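Griren opens hand-held gripper service to outside workshops

Griren has opened its hand-held gripper service to outside customers, the company announced in November. The service, which is sold under the name Colance, allows small workshops and training centres to record manual tasks on their own benches and to receive the recordings in a form suitable for programming robotic arms.

Each Colance kit contains a pair of grippers, one for each hand, together with cables, a table mat and a set of practice objects. Customers may hire the kit for a fixed period or send their tasks to the company's site at Clallengate, where trained operators carry out the work on their behalf. The Clallengate site has space for 5 tables and is expected to record up to 2,000 task runs in a month once all of them are in use.

Nurhan Sarıgül, who heads the service, said that demand had come chiefly from firms with short production runs. "Many of our customers handle a small number of items in a large number of ways," she said. "They asked for a means of showing a task by hand, at normal working speed, before they commit to buying an arm." 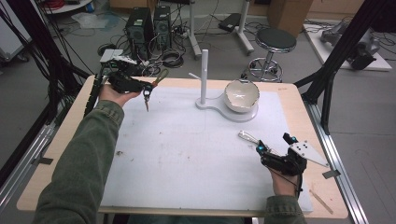

Under the terms of the hire agreement, a customer receives 300 recorded runs within the basic fee. Further runs are charged in blocks of 600. Tools may be held in the grippers where the task requires it, and the company will assess unusual tools before work begins. Liquids, food and live electrical parts are excluded for the time being.

Among the first to take up the offer was Ateş, a maker of tableware and kitchen fittings, which tested the service over the summer. Its production manager, Umut Kahraman, said the operators had needed several days to become used to the weight of the grippers, and that early recordings of two-handed tasks had been slower than the firm would have liked. The quality of the later recordings was satisfactory, he said, and Ateş has renewed its agreement.

Mr Kahraman added that the written guidance supplied with the kit was too brief on the subject of setting up the table. Griren has accepted the point. A revised handbook, prepared by Erdal Karakaya of the company's support department, will be sent to all existing customers without charge.

Training for new operators is held at Clallengate and begins at 9.30 am. Places are allotted in the order in which applications are received. Enquiries concerning hire, training or the assessment of tools should be addressed to Faizal Lumbantobing at the Clallengate office.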